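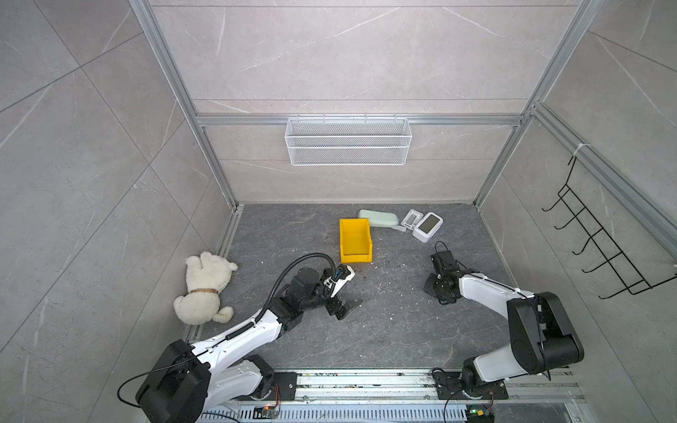 2 min read

Cleaning Up at Sondine

Apr 29, 2024

The loudest thing at the Sondine open day was the coffee machine. The robots in the workcells next to it made a low whir and not much else.

Sondine rents the back half of a building that used to belong to Onitz, a maker of window parts. It now has 12 workcells, and on open days 85 visitors are let in at a time. The one that drew the most people had two white arms on a shared metal rail and a floor full of household things: a yellow plastic bin, a digital clock, a teddy bear with a brown collar. Each gripper has its own camera.

The job is tidying. An operator sets out the objects, the arms sort them, and the operator messes everything up again. The software, called Firov, has been through 239 rounds of this since last July. Staff said soft toys are still harder for it than boxes, and that a tilted bin can cost a whole round.

It is slow to watch. One round during our visit took 39 minutes, with long pauses while an arm hung over the floor and did nothing we could see. Children lost interest first – most of the adults stayed.

Fabbri, which runs vacation rentals, is paying for part of the work and wants a machine that can reset a living room between guests. Sondine would not give a date for that. The next open day is in July, and sign-up is free at the front desk.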